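**Is 505 enough?**

The Kemeys group has a new write-up out on teaching a two-armed robot to do bench chores, and it has been passed around our list a fair bit this June. The claim is that a policy trained on 505 demonstrations can handle tubes, racks and pipettes in a lab it has never worked in. That's a big claim, and I'd like to believe it more than I do.

The training runs were all recorded at Varnport. The test runs were done at Visport, which sounds like a proper change of venue until you get to the appendix and find that the benches, racks and grippers were the same models at both sites. A new room with the old furniture is a pretty gentle exam.
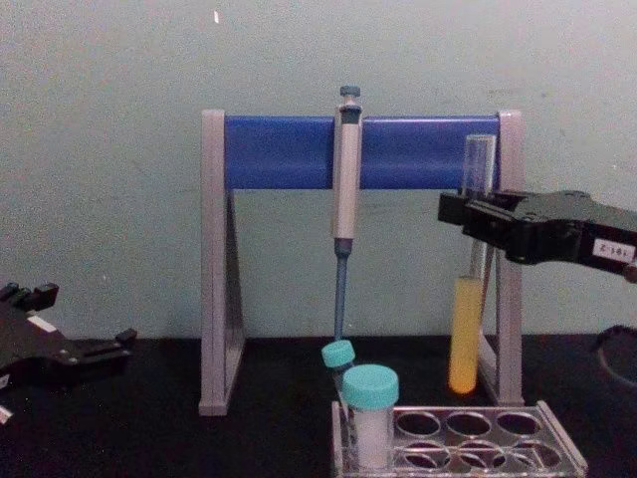

Clear labware is hard for a camera, and I give the authors credit for taking it on. Glass and plastic pick up stray reflections, and a liquid level can throw off a depth estimate. But the headline score lumps picking up a tube together with putting it back in a rack, and those aren't equally difficult. I'd want them split before I quoted the number to anyone who pays for equipment.

Then there are the 13 runs left out for "operator reset." The paper gives that one line. If a person had to step in, I'd call it a failure, and it belongs in the total.

The Flidville lab has asked for the raw logs of all 345 test runs and plans to repeat five of the tasks with its own glassware. We'll print what they find, good or bad. Until then, I'd hold off on rewriting any grant applications.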